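Monthly safety walk, sorting and kitting cell, Korkcombe site
Date of walk: 16 August 2024
Walked by: Delali Boateng, with Kristof Vanhove from the Jovier integration side for the first half
Form 208, filled in by hand and typed up afterward, so forgive the chatty bits

1. Emergency stops reachable from both operator positions
OK. Tested both, and both latch the way they should. The left one used to be blocked by the returns cart, and I'm happy to say the cart has stayed in its new spot since June. Thank you, everyone on earlies!

2. Walkway kept clear
OK, with a comment. A pallet jack was parked across the yellow line when we came in. It was moved straight away and with good humor, but please, let's park it by the Bawa racking where it lives.

3. Speed limit in shared mode
OK. Kristof checked the setting at the pendant and it reads 16 percent, same as last time. A couple of people asked me whether it could go up now that they're used to working next to the arm. I do understand (waiting on it when you have a full tote in front of you is no fun), but the answer for now is no, and I would like us to get through the winter peak before we have that conversation again.

4. Work surface and tape markings
Needs attention. The blue tape is still good enough to work to, but the edges are getting ragged in places and one of the strips running across has a torn-looking bit in it. Please re-lay the worn strips before the next walk, and wipe the surface down first so the new tape has something clean to hold on to.

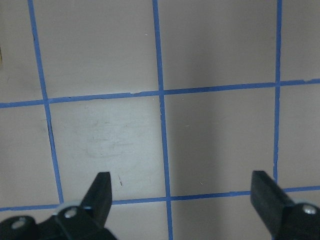 5. Lighting at the cell
OK. The meter gave readings well inside our limits. Two people on lates mentioned tired eyes at the end of a shift, and I've asked for the diffuser we talked about to be priced. I'll chase it.

6. Gripper fasteners and finger condition
OK. Torque check done by Kristof with the arm locked out. He went through the tag procedure with the two newest operators while he was at it, which was kind of him, and they both signed the sheet.

7. Lockout tags and keys
Needs attention. One key was not on the board. It was in a jacket pocket in the break room, and its owner has apologized to me at least three times already, so no more teasing, please. I still have to write it down. The key goes back on the board before you go on break, every time.

8. Lifting and reaching
Better, and this is the one I most wanted to write about. The Zanow trays used to mean 90 lifts an hour on a busy shift, and with the arm doing the placing we're at 70. My own shoulders can tell the difference. What has crept in is a lot of standing still and watching, and several of you said your feet and lower back feel it more than they used to. I've put in for two more anti-fatigue mats and a perching stool. Swapping between the cell and packing every two hours is already allowed, so do use it, even when the line is going nicely and you'd prefer to stay put.

9. Training records
Needs attention. Three refreshers are overdue. I'll come and find you, with the forms and probably with biscuits.

10. Anything raised by the team
Someone asked whether the people who used to do kitting full time will keep their grade now that the job is mostly tending and checking. That's a fair question and it doesn't belong on a safety form, but I've passed it up with my name on it and will post the reply by the time clock.

Actions: items 2, 4 and 7 with the shift leads; items 5, 8 and 9 with me.
Signed: D. Boateng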